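살림이야기 > 간식·탕비실 > 묻고 답하기

탕비실 간식 테이블, 어떻게 놓아야 덜 지저분해 보일까요?

글쓴이: 콩떡마미
조회 1,246 · 스크랩 50

안녕하세요, 늘 눈팅만 하다가 처음 글 써봐요. 저희 사무실이 좀 작은데 이번에 제가 간식 담당이 됐거든요(제비뽑기로요... 하필 제가). 전에 하시던 분은 그냥 박스째 쌓아두고 알아서 꺼내 먹는 식이었어요. 그러다 보니 과자 봉지는 터져 있고, 음료는 맨날 뒤쪽에 처박혀서 유통기한 지나고, 아무튼 좀 그랬어요.

테이블은 갈색 상판에 가로로 긴 거 하나예요. 벽에 붙어 있고 한쪽은 냉장고라서 사람이 앞쪽에서만 손을 뻗을 수 있어요. 여기에 올려야 하는 게 낱개 포장 과자, 에너지바 같은 바 종류, 병 음료, 그리고 가끔 누가 사 오는 조리된 음식이에요. 금요일마다 팀장님이 김밥이나 튀김 같은 걸 쏘시는데 그날은 정말 놓을 자리가 없어요ㅠㅠ

궁금한 건 이거예요. 음료를 눕혀 두는 게 나은지 세우는 게 나은지, 바구니를 쓰면 바닥에 부스러기가 끼지 않는지, 그리고 다들 트레이는 어디서 사시는지요. 예산은 많지 않아요. 바구니랑 선반이랑 다 합쳐서 5만 원 안쪽이면 좋겠어요. 선배님들 도와주세요!

댓글 채택 완료

Meirion Wogan
도움돼요 395

저 이거 할 말 많아요! 한국 와서 회사 탕비실을 4년째 맡고 있는데(아무도 안 가져가더라고요, 이 일을) 그동안 별별 배치를 다 해봤거든요. 한국어가 좀 어색해도 이해해 주세요.

일단 제일 먼저 드리고 싶은 말은 높이를 쓰시라는 거예요. 테이블이 작으면 다들 넓게 펼치려고 하는데 그러면 금방 꽉 차요. 병 음료는 무조건 세워서, 계단식 투명 선반에 올려 보세요. 뒷줄이 앞줄보다 높으니까 뒤에 있는 병도 라벨이 다 보여요. 눕혀 두면 하나 꺼낼 때마다 굴러요. 저는 처음에 눕혔다가 한 병이 떨어져서 바닥 전체를 닦은 적이 있어요. 콜라였어요. 끈적끈적...

선반은 테이블 제일 뒤쪽에 두세요. 키가 큰 게 앞에 있으면 뒤가 안 보이고, 손 뻗다가 팔꿈치로 치게 돼요.

과자는 종류에 따라 그릇을 다르게 해요. 낱개로 포장된 쌀과자처럼 모양이 제각각이고 부풀어 있는 건 둥근 바구니에 그냥 수북하게 담는 게 제일 예뻐요. 줄 세우려고 하지 마세요, 10분이면 무너져요. 반대로 바 종류는 납작한 흰색 트레이에 줄 맞춰 넣으세요. 빈 줄이 보이면 그때 채우면 되니까 재고 파악이 진짜 편해요. 바구니 부스러기 걱정하셨는데, 포장된 것만 담으면 거의 없어요. 그래도 신경 쓰이면 바닥에 종이 한 장 까세요. 키친타월은 비추예요, 결에 자꾸 껴요.

조리된 음식은 포일로 덮은 알루미늄 용기 그대로 타원형 바구니에 쏙 넣어 보세요. 용기만 덜렁 놓는 것보다 훨씬 정돈돼 보이고, 들고 옮길 때도 용기가 휘지 않아요. 대신 국물 있는 건 안 돼요. 한 번 새면 그 바구니는 끝이에요.

그리고 가운데! 가운데는 꼭 비워 두고 베이지색이나 밝은 색 쟁반 하나만 놓으세요. 음식을 덜어 놓는 자리예요. 이게 없으면 사람들이 꼭 과자 바구니 위에다가 접시를 올려요. 모서리가 둥근 쟁반이 닦기 편하더라고요.
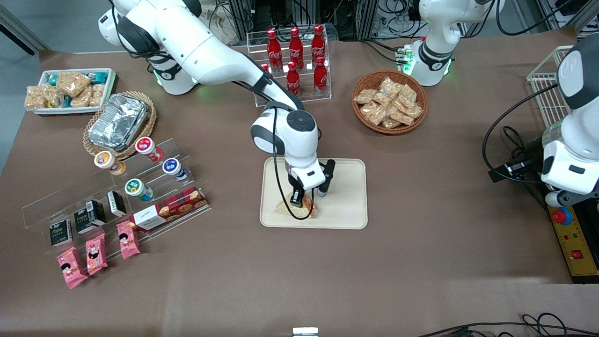

자리 잡는 순서

1. 테이블을 싹 비우고 한 번 닦아요. 귀찮아도 여기서 시작해야 돼요.

2. 계단식 선반을 뒤쪽에 먼저 놓고 병을 채워요. 무거운 것부터 자리를 정하면 나머지가 쉬워요.

3. 바 트레이랑 바구니들을 옆으로 배치해요. 서로 딱 붙이지 말고 손가락 두 개 들어갈 정도는 띄우세요.

4. 쟁반을 가운데 놓고, 서서 모든 물건에 손을 한 번씩 뻗어 봐요. 뭔가 걸리면 그걸 옮기면 됩니다.

5. 투명 진열대가 하나 더 있으면 앞쪽 가장자리를 따라 길게 놓아도 괜찮아요. 단, 너무 높은 건 말고요.

사는 곳은, 저는 계단식 선반은 Hernholm 거 써요. 투명한데 긁힘이 좀 생기긴 해요, 마른 수건으로 닦으면 더 생기니까 물 묻혀서 닦으세요. 바구니는 Saltow에서 샀고 둥근 거랑 타원형이랑 같이 샀어요. 바구니는 꼭 안쪽을 손으로 쓸어 보고 사세요. 가시 있는 거 걸리면 과자 봉지가 다 뜯겨요.

아 그리고 8월에는 초콜릿 묻은 바는 꺼내 놓지 마세요. 창가 쪽이면 특히요. 저희는 작년에 한 트레이를 통째로 냉장고에 넣었는데 서로 붙어서 벽돌이 됐어요.

민트초코반대파
도움돼요 216

윗분이 거의 다 쓰셔서 저는 하나만요. 금요일에 음식 올 자리 없다고 하셨잖아요. 저희는 금요일 아침에 과자 바구니를 아예 하나 빼 버려요. 어차피 김밥 오면 과자 아무도 안 먹어요ㅋㅋ 바구니째 들어서 캐비닛에 넣었다가 월요일에 다시 꺼내면 끝. 그래서 바구니는 손잡이 없는 것도 상관없는데 가벼운 걸로 사시는 게 좋아요.

음료는 저도 세우는 쪽이요. 다만 선반에 너무 꽉 채우지 마시고 옆 병이랑 좀 떨어뜨려 놓으세요. 꽉 끼면 뺄 때 옆 병이 같이 딸려 나와요.

참 Faltisine 트레이는 비추합니다. 바닥이 미끄러워서 바가 한쪽으로 다 쏠려요. 제가 잘못 쓴 걸 수도 있는데 아무튼 전 당근에 팔았어요.

지나가던총무
도움돼요 2

그냥 박스째 두세요. 어차피 이틀이면 다 먹어요.

콩떡마미 (글쓴이)

우와 이렇게 길게 써주실 줄 몰랐어요ㅠㅠ Meirion님 감사합니다, 한국어 저보다 잘하시는데요?! 일단 계단식 선반부터 주문했고 바구니는 주말에 직접 만져보고 사려고요. 금요일에 바구니 빼는 것도 해볼게요. 지나가던총무님 말씀도 사실 좀 끌렸어요ㅋㅋ 근데 저희는 박스째 두면 누가 뜯다 만 상자를 꼭 세 개씩 만들어서요... 혹시 선반 밑에 미끄럼 방지 패드도 까시나요? 상판이 좀 매끈한 편이라 걱정돼요.

Meirion Wogan

네, 깔아요! 얇은 실리콘으로 된 거 네 귀퉁이에만 작게 잘라서 붙이세요. 전체를 다 깔면 밑에 먼지 껴서 떼어낼 때 고생해요.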